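A small final in a small town

The women of Nunum play Sistside in August for a cup which most people in this country have never heard about. It will be the fourth time that these two clubs meet in a final, and the first time that Sistside comes as the favourite. For somebody who has followed this league since its beginning, that is still a strange sentence to write.

Handball in our region was always a sport for winter evenings. The summer cup was added later, when the two halls had nothing in the calendar and the players were running alone in the woods to keep fit. In the first edition the final was watched by 100 people, and I believe half of them were parents. Last year the hall in Nunum sold 900 tickets and had to close the doors before the warm-up.

Beatriz Matos has played in all the finals. She is the left back of Nunum, she is thirty-four, and her right knee was operated on two times. In the semifinal against Rimotach she scored seven goals, four of them in the last quarter of an hour, when her team was already tired and the other bench was already standing. "I don't jump so high any more," she told me after the match. "So I must shoot earlier, before they expect it."

It is a good description of how the whole team plays this season. Nunum does not have fast wings. They keep the ball for a long time, they move the defence to one side and then the other, and they wait until somebody makes a step too many. It is not always nice to watch. Rimotach lost the ball sixteen times against them, mostly from impatience.

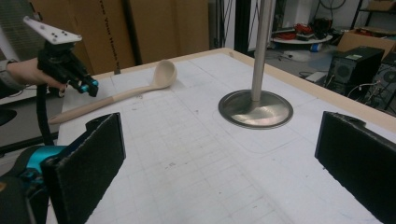
Sistside is a very different team. Their coach, Hélène MacDonald, arrived two years ago from the men's game and changed almost everything, beginning with the defence. She plays a 3-2-1, very high and very aggressive, which needs young legs and a goalkeeper who is not afraid of being alone. She has both. The goalkeeper, Polák, is only nineteen and stopped four penalties in the quarterfinal.

The weak point is what comes after the ball is won. Sistside runs a lot of counter-attacks, but in the semifinal they missed six of them with only the goalkeeper in front. MacDonald was not happy and did not hide it. "Against Nunum we will not get so many presents," she said. "If we miss six again, we go home with flowers and no cup."

So the question is who will decide the rhythm. If the match is quick and a little wild, I see Sistside winning by four or five goals. If Matos and her friends manage to put it to sleep – and they know how to do that – it can be 22:21 for anybody. Nunum also has the experience of playing in front of a full hall, but this time the final is in Sistside, where there is place for up to 2000 spectators.

The throw-off is at six in the evening. My heart says Nunum, as usual, and my head is not so sure.

Comments

oldpivot: Good article, but you forgot that Nunum will miss their second line player with the broken finger. Without her the 6-0 has a big hole in the middle.

Marta_K: Polák is the best young goalkeeper I saw in years. Sistside by three.

hallerfan: Is there a bus from Rimotach on the day of the final?

Related articles

Rimotach looks for a new coach after the semifinal
Why the 3-2-1 defence is coming back
Summer cup: all results and scorers
Four penalties, four saves: a quarterfinal to remember

Contact the editors | Advertise | © All rights reserved | Back to top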